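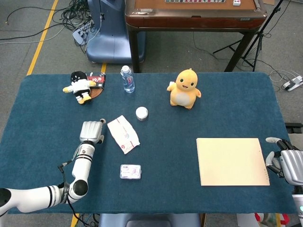
Is 1,129 demos enough, or are we fooling ourselves?

gavholm_bench
We've got 1,129 recorded episodes for tabletop tidying, two arms, teleoperated, and I'm being told that's plenty. I don't buy it. 822 of them are on the same felt with the same soft toys and the same water bottle. The policy looks lovely on that table. Move it to bare wood and I expect it to fall over.

stillham_ed
What's your held-out set?

gavholm_bench
100 episodes. Same room, same operators. So make of that what you like.

Cameron Ogilvie
Then you haven't got a held-out set, you've got 100 more training episodes you didn't use. I'd stop collecting until you fix that.

kinyua7
Disagree with Cameron. Keep collecting, just change what's on the table. A clear bottle is worth more of your time than another plush toy. Anything squashy forgives a bad grasp and you learn nothing from it.

gavholm_bench
The bottle is where the operators slow down, yes. Flat things too. The little packet of gum or mints takes ages, and half the takes have three failed pinches before a good one. Do people keep those?

kinyua7
Keep them. Label them.

Cameron Ogilvie
Bin them. You'll teach it to fumble. I've seen a model at Lernbridge hover over a card for a full minute, exactly like the person who recorded it.

stillham_ed
One model. Did anyone there try it with the failed pinches cut out?

Cameron Ogilvie
No — ran out of time in November.

stillham_ed
Well then.

gavholm_bench
I'll train 2 versions, with and without, and swap the felt for the next batch. Not holding my breath.

Reader comments

Siiri Keskinen
Swapping the felt and changing the training set in one go means you won't know which did what.

oldtorque
Still waiting for one of these to clear MY table.

pell_r
Did the results ever get posted? Can't find them.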